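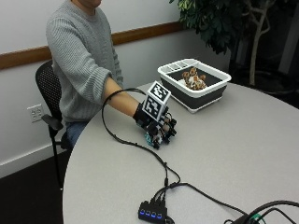 Glove, marker block and hub at the round table. The cable ties are the part to look at.

Opinion: Give the cables their own line on the maintenance sheet

By Yuzuki Sugiyama
19 Jul 2026

I look after one glove station at Guvance. It has a sensor glove, a marker block that rides above the wrist, a USB hub, and a lot of black cable. People put on the glove, do a task at the table, and the recordings go to the group that trains our robot hands. When the station goes down, I get the call.

My view, after two years of those calls, is that we spend our maintenance time on the wrong parts. The sheet we inherited from the Tirnville site has 13 lines. Eight of them deal with the glove itself: fingertip modules, linkages, strap, housings. There are lines for the marker block and for calibration. The cables get the words "check connections" at the bottom, next to "wipe table."

In February I kept my own log of every stoppage at the station. Most were cable faults. A plug had backed partway out of the hub, or a strand had been bent too tightly near a connector. Three times I swapped a fingertip module that had nothing wrong with it. The old module went into the drawer marked faulty, and it took Kartini Yeoh an afternoon on the bench to show me they were all fine.

I think this happens because the glove looks delicate and the cable doesn't. A new technician sees the little wires over the knuckles and assumes that is where the trouble will be. But the glove is strapped to a hand and moves with it. The cable has to take up every reach across the table, and the strain ends up at the plugs.

So I now set up the cable first, before anyone sits down. The bundle gets a wide loop on the tabletop on the wearer's side, big enough that a full reach doesn't pull it straight. Small ties go along the loop, snug but loose enough to slide with a fingernail. I leave the strands free near the hub so that one can be changed without cutting everything open. Then I plug in, look for the lights on the hub, and ask the wearer to reach to the far side of the table and back while I watch the plugs. If a plug moves, the loop is too small.

Chak-lun Hsueh, who runs the same kind of station at our Trerneck site, disagrees with me about the loop. He wants the cable clipped up the sleeve and over the shoulder, off the table completely. His wearers don't drag cable through the work. That's a fair point, and for some tasks I would do it his way. My trouble with it is sleeves. People push them up, the clips shift, and the slack ends up somewhere I can't see. A loop on the table can be checked from across the room.

What I would like from Shuk-fan Chiu, who owns the sheet, is small. Split "check connections" into a line for the hub plugs, a line for the ties and a line for the reach test. Put them at the top. Order spare cables on the same schedule as spare modules, because right now we have a drawer of good modules and 2 cables.

She has asked for a month of logs from Trerneck before she changes anything. Chak-lun started his last week.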